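Recovering from a Door Contact Stop in the Laundry Loading Task

Skarnudcombe Robotics Laboratory – Operator Procedures

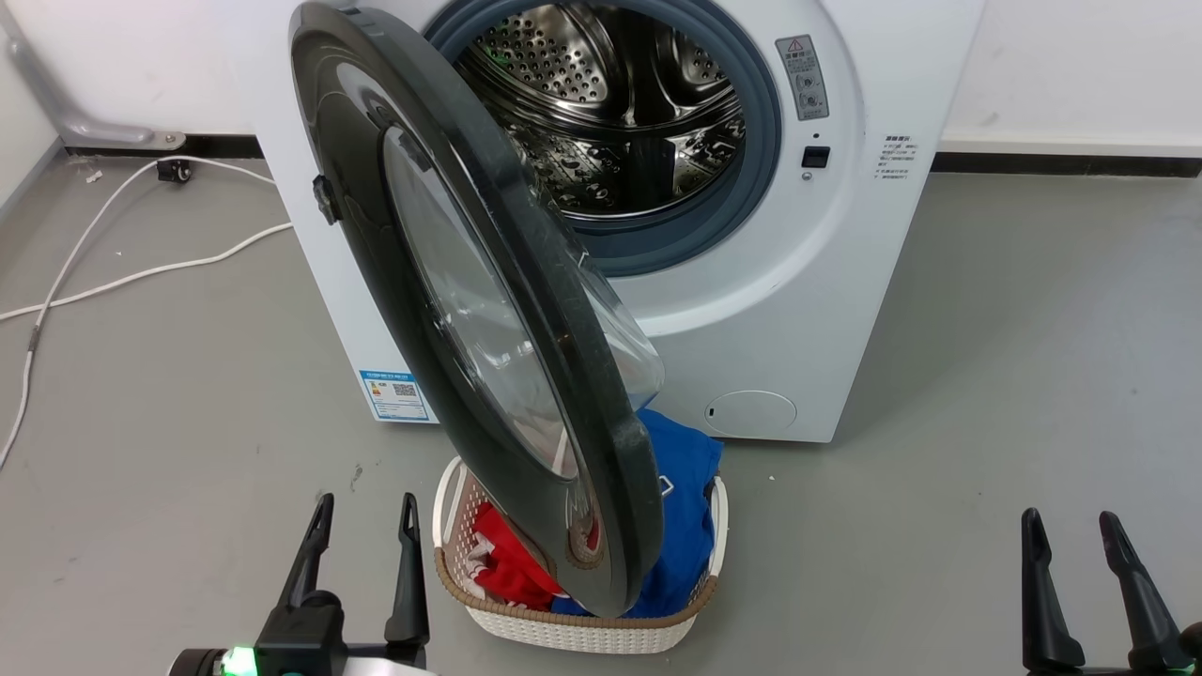
A door contact stop occurs when the arm controller registers an unexpected load while a gripper is working near the washing machine door. The controller holds both arms in place and records fault code 133. The procedure below applies to all two-arm stations running the Kanow control software. It must be followed in full before the task is resumed.

Background

The fault was first studied at the Stubbs station, where one arm pulled a garment upward while the open door was resting against the laundry. The garment caught on the rim, and the arm continued to lift until the load limit was reached. The door hinge was bent and had to be replaced. A review of 3,338 loading attempts found that most stops of this type began with the basket placed too close to the machine.

Before You Begin

Only trained operators may carry out this procedure. Do not reach between the grippers and the door while the arms are powered. A held arm may still move when the load on it is released.

Step 1. Press the emergency stop and confirm on the operator screen that both arms are reported as disabled.

Step 2. Wait 5 minutes. The brakes may settle during this time, and the arms may drop slightly.

Step 3. Check whether any fabric is caught between a gripper and the door. If so, open the gripper fingers with the manual release. Do not pull the garment free by hand while the fingers are closed.

Step 4. Support the door with one hand and slide the basket straight back. If the door is resting in the clothing, lift the clothing away first – do not force the door upward.

Step 5. Swing the door slowly through its full range. It should move evenly and meet the latch without being lifted. Inspect the rubber gasket for tears and the glass for chips. If any damage is found, tag the machine out of service and stop here.

Step 6. Set the basket down clear of the path of the door and press down any clothing that rises above the rim.

Step 7. Release the emergency stop, clear the fault in Kanow, and run the Skarnis arm check at reduced speed. The check must pass 2 times in a row.

If the Fault Returns

Do not raise the load limit. Save the log, leave the arms disabled, and report the fault to the station supervisor. The station may return to use only after the supervisor has signed the fault record.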